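Gredotari Control Software – Set-Up Guide

Section 5: Teaching the grasp planner with the wrist view

Before you start, the arm must be homed and the Erkeo perception module must show "Ready" in the status bar. Open the Wrist View tab and keep it open for all the steps in this section. 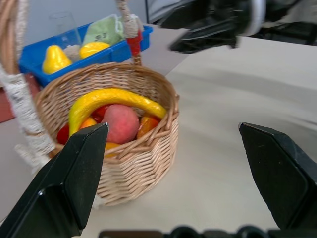
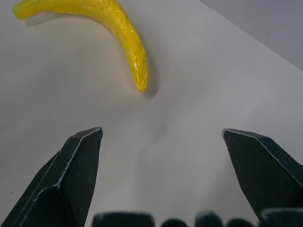 Wrist View with the gripper open: fruit in a basket, and a banana on the bare tabletop.

GRASP PLANNER

1. Select Planner > New Target and draw a box around the item on the screen. Include the whole item if it fits in the view.

2. Click Segment. A colored outline appears over the item. If the outline takes in a shadow or a neighboring item, click Erase and trim it by hand.

3. Check the confidence value. The planner accepts 75 or higher. At 73 or 74 it asks you to confirm.

4. For an item on a bare surface, leave Clutter Mode off. For an item in a basket or crate, turn it on and draw a second box around the container. The planner treats the container walls and handle as obstacles.

5. Click Preview. The path is drawn in Wrist View, and the arm does not move.

6. Click Run at Low Speed and keep one hand near the stop button.

Note: Glossy surfaces can leave holes in the depth map. Raise Depth Smoothing one step at a time – some 600 milliseconds are added to each plan per step.

CAUTION: On two-arm cells, turn on Shared Workspace before step 6. With this setting off, the planner does not check for the other arm.

Saved targets are kept in the Bailly folder.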